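How to put together a plastic shelving unit

Push-fit plastic shelving is cheap, light and needs no screws. The shelves are moulded panels with a socket at each corner, and the legs are lengths of pipe that push into them. Allow an hour for your first one.

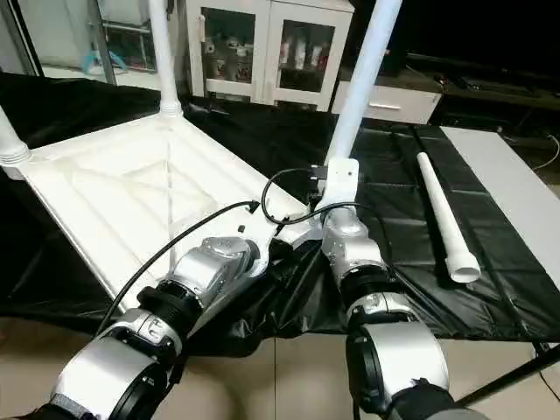
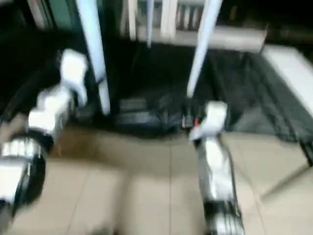
Photos: Mullance workshop

Before you start

Put a sheet down on the floor or table so the plastic doesn't get scratched. Sort the pipes by length and check them against the parts list. Ours was a Mutell unit with five shelves.

Building it up

1. Turn the bottom shelf upside down, so the ribs face you, and push a short leg into each corner.

2. Turn it the right way up and stand it on a level surface. Press down on each corner in turn.

3. Fit the four uprights. Look at both ends of the pipe first. If one end is flared, check the leaflet to see which way round it goes.

4. Lower the next shelf on to the uprights. Start all four corners before pushing any of them home, or the panel will tilt and jam.

5. Carry on to the top, pressing each level down firmly.

If a pipe won't go in

Twist it slightly as you push. A rubber mallet is fine, but lay a piece of scrap wood over the end first. Don't use oil, as the joint may work loose later.

Put the heaviest things on the bottom shelf.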